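Household Objects and Their Histories
Handout 6: Surfaces, polish and the fear of rings
Updated 20/01/2026

Bring this to the seminar. Last year's group left theirs on the bus, or said so, in numbers that would have alarmed the bus company.

Where we had got to

Last time we left the table as a piece of joinery. This week we are only concerned with the top of it, the part people look at, lean on, and shout at children about. For most of the period we cover, a table top was scrubbed. It went pale, the grain stood up, and it was admired for being clean. Shine was for people who had someone else to do the rubbing.

The change comes with finishes that sit on the wood and seal it. Oil and wax soak in and need doing again for ever. Shellac gives a lovely gloss and sulks at the first hot cup. The later varnishes put up with far more, and with them came the idea that an ordinary kitchen could have a table you might see your face in. Whether anyone wanted to see their face at breakfast is a question for the essay.

The Murkavance inventory

The set reading is the Murkavance household inventory, 1,096 entries long, of which you need to read 19. They are marked in the margin of the library copy. Please do not mark any more, as we can no longer tell which are mine.

Look out for how the clerk describes tables. He gives size and shape, then condition, and "condition" nearly always means the top. Legs could be held on with string for all he cared. Note also the cloths, which are listed with more love than the furniture they were there to protect. One good round table appears under three of them, and I suspect it was never seen again by the living.

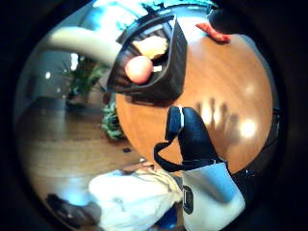
The cloth is the real puzzle of the unit. A household pays for a shine and then covers it up, taking the cloth off for visitors who promptly put things down on it. Your second reading calls this "display by rationing". I call it my grandmother's front room, but you should cite the reading.

For the seminar

Come with one rule about a table from a house you have lived in, and some idea of what it was guarding against. Water, heat and elbows are the usual three.

Essays are due in September, six pages, double spaced. Coffee rings on the title page will be treated as primary evidence and marked down anyway.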